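README for the Drestovness small table set

Version 5, updated in March. Please read this file before you use the folders.

This set is about one everyday task: putting a small table in order after somebody has eaten or played at it. The work was done at Drestovness, in the room with the dark wooden cabinet. The list of things and the folder names are explained further down. 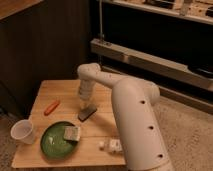
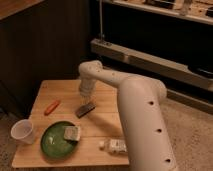
The task list was written at Welteda and it has 14 short tasks, each one a plain sentence such as "put the cup upright" or "clear the plate". I tried to choose words which a child would also understand. A start layout should look like a table in a real home, so the things do not stand in a line and they may lie on their side. The white plastic cup and the small bottle with the white cap are both in such a position, and the pale block is on the green plate, where food would normally be. For the task "clear the plate" this block is the only thing that must leave. The plate itself stays on the table.

Names of the things

We use the same name in every folder, also when a better name exists.

cup: translucent white plastic
plate: round and green
bottle: small, with a white cap
carrot: the small orange thing. Some people read it as a hot dog. In the notes it is always "carrot".
pale block: the light one
dark block: the dark rectangular one. Older notes call it "eraser" or "brush". Please treat these three words as the same.

Folders

The folder "rallis" holds the layouts with the plate. The folder "usen" holds the layouts without the plate. Together they have 92 layouts. Inside each folder there is one text file per layout with the task sentence, the things on the table, and a short remark if I had one.

When is a task finished

A thing counts as put away when it no longer touches the table or the plate. A cup counts as upright when it stands on its base without support. If a thing falls to the floor, the task is not finished, and the remark says "floor".

Known problems

In 9 layouts the remark is missing. I lost these notes and did not want to write them again from memory.
The words "left" and "right" are always meant from the front edge of the table. In the first version I mixed this, and I am not completely sure that every file is corrected.
The planks of the table have visible seams. Please do not use them as a ruler, their width was never measured.

Corrections are welcome. Write the folder and the layout number in the first line of your message.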